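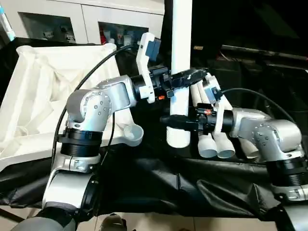 A reader wrote in last month to say that my advice on quieting banging pipes was fine as far as it went, but that it went as far as the water heater and stopped, and that the noise in her house begins exactly there. Fair. She also wanted to know why every article on the subject tells you to "simply" do something.

So this is the longer version, with the word simply removed.

How to Stop Pipes From Banging, Ticking and Groaning

Posted March 22, 2023

First, work out which noise you have

Plumbing makes more than one kind of racket, and the fixes don't swap. Spend an evening listening. Your family will think it's odd, but they already had their suspicions.

One loud bang when a faucet or the washing machine shuts off is water hammer. The water was moving, the valve closed, and the pipe took the hit.

Ticking that starts when the hot water runs and slows down afterward is a pipe growing a little as it warms and rubbing on wood or a tight strap. Plastic pipe grows more than copper does.

A groan or hum while the water is running usually means a worn washer or a valve that is half open. High pressure makes it worse.

Gurgling from a drain is a venting problem or a clog, and a subject for another page.

Check the pressure

Buy a gauge that screws onto a hose bib. Mine is a Munonar and looks like something off a toy submarine, but it reads the same as the plumber's. Shut off everything in the house, screw it on by hand, and open the bib all the way.

Anything between 40 and 80 psi is normal. Mine read 145. I had spent two years strapping pipes to joists while the street tried to get into my kitchen.

If yours is over 80, you need a pressure reducing valve, or the one you have has died. Get that dealt with before you buy anything else on this page. It goes near the main shutoff, and in a lot of towns it wants a permit. I paid someone. I regret nothing except the two years.

Drain the air chambers

Older houses often have short capped stubs of pipe behind the walls near the fixtures. They are meant to hold air as a cushion, and over time they fill with water and cushion nothing. To reset them:

1. Turn off the water heater. Gas goes to pilot, electric goes off at the breaker.
2. Close the main shutoff.
3. Open the highest faucet in the house, then the lowest one. Flush the toilets.
4. Wait until the lowest faucet stops dripping. This takes longer than you have patience for.
5. Close the faucets, open the main slowly, and run each tap until it quits spitting.
6. Turn the heater back on once hot water runs steadily at the tap.

It's free, and it worked in my upstairs bath for a whole June.

Add an arrester

The washing machine is the usual suspect, and the screw-on arresters are easy. Turn off both valves, take off the hoses, thread an arrester onto each valve, and put the hoses back with new rubber washers. Hand tight, then a quarter turn with pliers. I've used Ezeani and Undodura and couldn't tell them apart blindfolded, though I haven't had occasion to try.

Fix the loose stuff

Go down to the basement and have somebody run the water and shut it off hard. Put a hand on each cold line until you find the one that jumps. Add a cushioned clamp there, and then another farther along. I went through 4 of them on one stubborn run.

For ticking, do the opposite and loosen things. Hot lines need room to slide. Swap tight metal straps for plastic clips, and tuck a scrap of felt where the pipe goes through a joist. Keep all of it well away from the heater's flue.

About that water heater

If it rumbles, that's sediment cooking on the bottom of the tank. Flush it with a garden hose on the drain valve. If the valve is plastic and old, have a brass cap handy, as it may not care to close again.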